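Senberg bench set: the beakers are fine, the tub is the star

I bought the Senberg bench set in January because our old beakers had reached the stage where the printed numbers were a matter of faith. The set comes as two clear glass beakers, a white test tube rack and an open plastic bin in a blue so loud it may have been intended for use at sea. Delivery took 7 days. The box arrived with one corner the shape of a soft pear, but nothing inside was broken, which puts Senberg ahead of my last two suppliers.

Glass first. The larger beaker holds 500 mL and the smaller one 300, an odd size that I have come to like. The spouts pour cleanly if you commit to it. Pour timidly and the liquid runs down the outside and onto your cuff, same as every beaker I've ever owned. Walls are a decent thickness, the bases sit flat, and after a couple of months of washing neither has gone cloudy. The Uletti pair I had before cost more and went foggy by the third week.

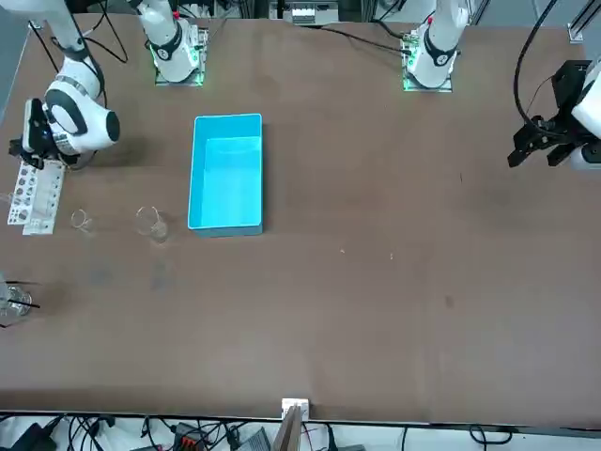 The rack is where they saved their money. It's perfectly serviceable, and it weighs nothing, so if you pull out a tube that's a bit snug the whole rack comes along for the ride. I've learned to put two fingers on it first. Anyone used to the Sustex rack, which could moor a tinnie, will find this annoying for a fortnight and then stop noticing. White also shows every drip of food colouring, though I suppose I could stop dripping.

Now the bin. I assumed it was packaging. It is, in fact, the best thing in the set. It's a plain open rectangle with no lid, no dividers and no clever handles, and the colour means I have never once lost it on a brown bench. Dirty glassware goes in, the bin goes to the sink, and I make one trip where I used to make four. The inside is light enough that you can spot a stray stopper at the bottom before it goes down the plughole. I tried to buy a second one on its own and Senberg don't sell it separately, so there's a business opportunity for somebody.

At $60 the set is good value if you need all of it, and poor value if you only want the glass. Ccori do a beaker pair for less, but you'd have to organise your own tub, and I can tell you it won't be as blue.

Four stars. I'd give the bin five and the rack two and a half.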